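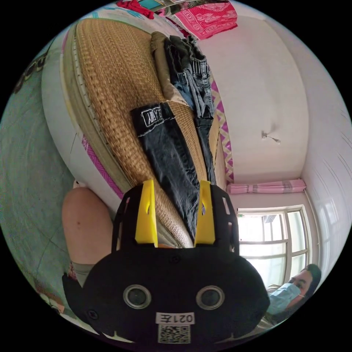
**Fenudden Textile Services – Garment Care and Repair Desk**

# Frequently asked questions: denim and cotton trousers

Last revised Saturday, August 7, 2021. Replaces the February version. Questions on industrial workwear contracts are handled by the Cerkberg depot and are not covered on this page.

## Washing

### What temperature should I use for jeans?

Cold or 30 °C for dark and black denim. Light or fully washed-out denim will tolerate 40 °C. If the care label gives a lower figure, use the lower figure. Elastane loses recovery with repeated heat, so stretch denim should stay at 30 °C whatever its color.

### Should they be turned inside out?

Yes, and the zipper should be closed. Most visible fading on dark pairs comes from abrasion against the drum and other garments. Turning them moves that wear to the inner face.

### Why do black jeans fade to brown or green?

Black denim is commonly dyed with sulfur black, sometimes over another base shade. The components do not wash out at the same rate, and chlorine or strong oxidizers speed this up. Detergents sold for dark colors usually contain no bleach or optical brightener. We cannot restore the original shade by washing. Redyeing is possible on all-cotton pairs; see under Repairs.

### Does salt or vinegar fix the dye?

No. Neither has a useful effect on indigo or sulfur dyes that have already been applied and finished at the mill. Vinegar can help remove detergent residue, but an extra rinse does the same.

### How full should the machine be?

Half to two thirds by volume for denim. Heavy cotton holds a lot of water, and a full drum leaves hard creases that show as pale lines once the garment is dry.

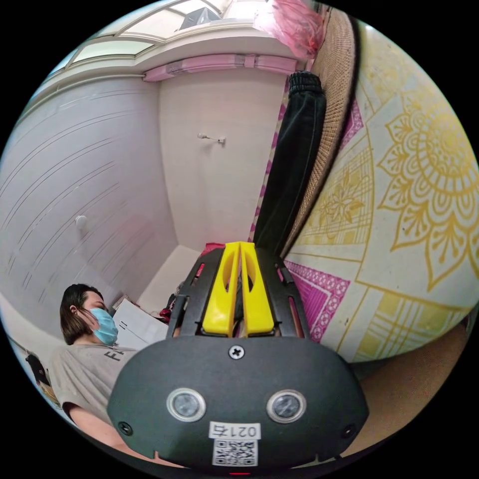 ## Drying and shrinkage

### Can I tumble dry?

You can, on low heat, if the label allows it. Take the garment out slightly damp and finish on a line. Full drying on high heat is the most common reason for length complaints at this desk.

### How much will a new pair shrink?

Sanforized denim normally shrinks very little. Unsanforized ("loomstate") denim can lose several percent in length on the first wash. Ask the seller which type you have. We do not shorten loomstate trousers until they have been washed and dried at least once – the hem will not stay where it was put.

### My jeans came out twisted at the leg. Is this a washing fault?

Usually not. Leg twist is a property of twill fabric that was not skewed correctly in finishing. It appears after washing because washing releases the tension. Pressing corrects it until the next wash.

## Repairs

### What do you accept?

- Hem shortening, plain or chain stitch
- Crotch and inner thigh darning
- Zipper and button replacement
- Pocket bag replacement
- Belt loop reattachment
- Redyeing, all-cotton garments only, black or navy

Garments must be clean. Unwashed items are returned without work being done.

### Which thread do you use?

Polyester-core cotton for topstitching, spun polyester for internal seams. Original topstitching on most jeans is polyester or polyester-core, and pure cotton thread wears through sooner at the yoke and seat. Pure cotton can be requested. Do request it if the garment is going to be redyed, as polyester does not take the dye and the seams will remain their old color.

### How large a hole can be darned?

Up to 42 mm across in either direction. Anything larger is patched from the inside and stitched down. The surrounding cloth must be strong enough to hold stitches; if it tears under light hand tension, the patch is extended until it reaches sound fabric. This can change the price, and we will contact you first.

### Will the repair be visible?

Yes, at close range. We match thread from stock and do not order special shades for single garments.

## Drop-off and collection

### How are garments identified?

Each item is entered in Grurkik, our tracking system, and given a sewn-in cotton tape with a job number. Please leave the tape in place. It allows the desk to find earlier repairs, including thread type and needle size.

### What is the limit per customer?

Two garments per visit. Households with more should book a slot through the desk.

### How long are finished items kept?

Until the end of the second month after the completion notice. Uncollected garments then go to Yousafzai, the textile sorting firm that also takes our cutting waste. Once transferred they cannot be recovered.

### My repair failed. What should I do?

Bring the garment back, clean, with the tape attached. Seam failures along our own stitching are redone without charge. New damage next to a repair is treated as a new job. If you disagree with the assessment, leave a written note at the desk addressed to Nanna Hafstein, repair supervisor, and include the job number.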